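Pince à deux doigts ou main articulée pour objets du quotidien ?

brunner_fan
Bonsoir à tous, je dois choisir un préhenseur pour un bras 6 axes et j'hésite entre la Gradon (deux doigts parallèles) et la Mustano articulée. C'est pour manipuler de la vaisselle, des poignées, des interrupteurs. Vos avis ?

Gladys Okoth
Bonsoir et bienvenue ! J'ai eu la chance d'essayer les deux en novembre, et je garde un gros faible pour l'articulée : sur une anse, les doigts s'adaptent et on pardonne beaucoup à la caméra. Par contre, comptez bien 4 jours de réglages, et un peu de patience (et de café).

pascalou67
Pas d'accord, désolé Gladys ! Pour un interrupteur, deux doigts rigides suffisent largement, et ma Gradon refait le même geste 40 fois de suite sans broncher. L'articulée prend du jeu.

Gladys Okoth
Tu as raison pour la répétabilité, je te l'accorde volontiers. Mais essaie donc d'attraper une anse courbe de biais ! Notre table, avec la bouilloire et la multiprise : 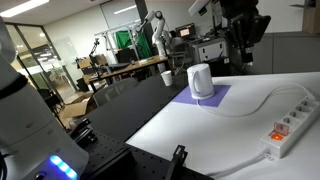
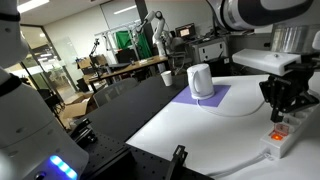 Pour le contrôleur, je suis restée chez Barncombe, en limitant l'effort de serrage au départ, puis en montant tout doucement.

brunner_fan
Merci à vous deux ! Je penche pour l'articulée, mais je vais quand même demander un prêt de la Gradon.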